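Re: Dasari hand gripper kit, worth the money?
From: Nuno Loureiro
Date: 29 August 2023

> Has anyone tried the Dasari kit yet? I worry the pads will slip
> on small stuff, and 400 dollars is a lot to find out.
> Arruda

We've had ours since July and I love it! Building it took two of us one evening (go easy on the screws, the links are plastic). My first set of pads wore smooth after 168 grabs, so I'd order spares, but the textured blue ones are great on fiddly things. I've moved on to jewelry now, and cord bracelets are my favorite so far.

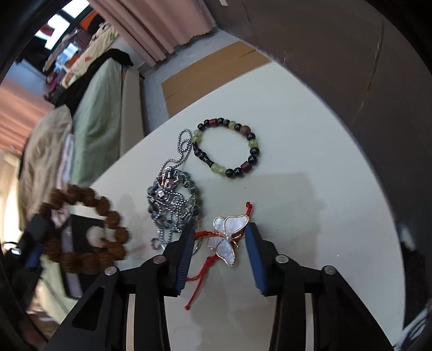
Drumside Robot Builders Club

The butterfly one on the red braided cord is a fun target, with so little to grab and loose ends trailing off both ways. Ball chain is next on my list. Come by and try it before you buy!

Nuno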